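Long overdue update on the gripper problem, for everyone who kept asking (you are all very kind and I am sorry for going quiet). It's a bit of a story so get a drink.

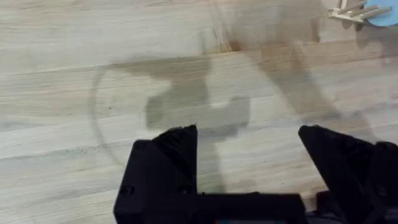

So. The job is putting dishes into a drying rack. We'd been running it since December and by spring I had stopped worrying about it, and I really should have known better!

Then on run 784 the fingers opened in mid-move, with a plate between them, and the plate went down onto the bench. No error, no warning light, nothing in the log. As far as the software was concerned the grip was fine and the plate was still there, so the arm carried on and very carefully placed nothing at all into the rack.

I was standing well outside the taped line, so please don't worry. But the line was drawn for where the arm can reach. It doesn't allow for where pieces of a plate can go, and some of them went past my shoes. That bothered me a lot more than the plate did.

First guess was my own code, as always. I spent an evening reading every place where we send an open command and found one silly thing, but it couldn't have done this. Second guess was the air supply, until I remembered this gripper is electric and the old one at Ghanem was the air one. (I was tired.)

What got us there in the end was plain old repetition. Same move, foam block in place of the dish, over and over. 17 clean runs and then on run 18 it let go, right as the wrist rolled over. After that we could make it happen nearly every time by rolling the wrist slowly and wiggling the cable by hand - with the arm stopped and the e-stop pressed, I promise.

The cable was a Jeteck one we'd rerouted ourselves, too tight around the last joint. One wire had broken inside the jacket and only lost contact at certain angles. When it did, the gripper restarted, and on restart it opens. I had never once asked what it does on restart! It's in the manual, page 9, one short line.

Changes so far: new cable with a proper loop of slack, a check that the fingers are still closed all the way through the move and not only at pickup, and any gripper restart now stops the arm. The tape has moved back a good step and there's a clear screen on the side where people stand.

Still open: I'd like it to stay shut when it loses power. The team over at Kendon fitted a spring kit on theirs and like it, but then you have to think about getting a hand free, so I'm not rushing that one.

Back to slow runs at Malia for now, foam only. Real plates when I've stopped flinching. If you have the same setup, please go look at your cable tonight, and read your page 9.

20 May 2023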